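Voscombe 뫼르소 스타일 샤르도네 2000
등록일 2025년 6월 30일 | 글 Voscombe 와인셀러 편집부
공유 7 · 댓글 200

오래 기다려 주신 분들께 드디어 소식을 전해 드리게 되어 저희도 마음이 참 좋습니다. Zoltlow 농원의 2000년 빈티지 사과 브랜디가 긴 통 숙성을 마치고 병에 담겨 저희 창고에 들어왔습니다. 와인을 주로 소개해 드리는 곳에서 웬 브랜디냐고 하실지도 모르겠지만, 한 모금 드셔 보시면 저희가 왜 이렇게 들떠 있는지 금방 아실 거예요.

Zoltlow는 언덕 위에 자리한 작은 농원으로, 늦게 익는 신맛 강한 사과를 고집스럽게 길러 왔습니다. 수확은 11월까지 이어지고, 딴 사과는 서늘한 곳간에서 조금 더 쉬게 한 뒤에 착즙합니다. 이렇게 하면 향이 한결 깊어진다고 하는데, 잔을 코에 가져가면 정말로 구운 사과와 말린 살구, 그리고 오래된 나무 서랍을 열었을 때 나는 것 같은 은은한 향이 차례로 올라옵니다. (저희 직원들은 여기에 꿀에 절인 생강 향도 있다고 우기는데, 의견이 갈립니다.)

색은 짙은 호박색이고 가장자리로 갈수록 구릿빛이 돕니다. 입에 머금으면 처음에는 둥글고 부드럽다가 중간부터 계피와 볶은 헤이즐넛의 느낌이 살아나고, 끝에는 사과 껍질의 쌉싸름한 맛이 길게 남습니다. 단맛은 거의 없는 편이라 평소 달콤한 술이 부담스러우셨던 분들께도 편안하게 권해 드릴 수 있겠습니다.
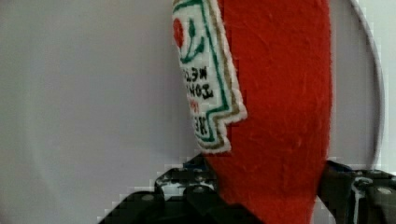

흰 라벨이 수놓인 빨간 케첩병 모양 펠트 인형

이번 병입은 Fedoruk 통 제작소의 참나무통에서 나온 원액만으로 이루어졌습니다. 안쪽을 약하게 그을린 통이라 훈연 향이 앞에 나서지 않고 과일 향을 뒤에서 받쳐 줍니다. 전체 물량은 200병이며 병마다 손으로 번호를 적었습니다. 추가 병입 계획은 아직 없다고 하니, 선물용으로 생각하고 계신 분들은 조금 서둘러 주시면 좋겠습니다.

드실 때는 얼음 없이, 입구가 살짝 오므라진 작은 잔을 추천해 드립니다. 따라 놓고 잠시 이야기를 나누시다 보면 향이 천천히 풀립니다. 식후에 단단한 치즈나 호두 타르트와 함께하셔도 좋고, 돼지고기를 구우실 때 팬에 한 숟가락 둘러 소스를 만드셔도 아주 훌륭합니다. 아까워서 어떻게 요리에 쓰냐고들 하시지만, 딱 한 숟가락이니까요! 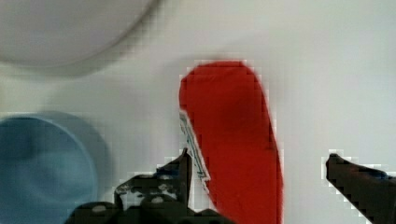 흰 상판과 파란색 둥근 물체

보관은 빛이 들지 않는 곳에 병을 세워서 해 주세요. 와인처럼 눕혀 두시면 코르크가 상할 수 있습니다. 개봉하신 뒤에도 마개만 잘 닫아 두시면 여러 달 즐기실 수 있지만, 병이 절반 아래로 내려가면 향이 조금씩 옅어지니 그때부터는 좋은 친구를 부르실 때입니다.

제품 정보
품명: Zoltlow 사과 브랜디 2000
숙성: Fedoruk 참나무통
용량: 200ml
포장: Ukier 종이 상자 포함
구매 한도: 한 분당 두 병

상자는 Ukier에서 만든 두툼한 종이 상자이고, 따로 요청하시면 짧은 손글씨 카드도 넣어 드립니다. 주류 상품이라 성인만 구입하실 수 있으며, 매장에서 받으실 때 신분증을 꼭 챙겨 와 주세요. 시음을 원하시는 분은 방문 전에 매장으로 연락 주시면 한 잔 준비해 두겠습니다.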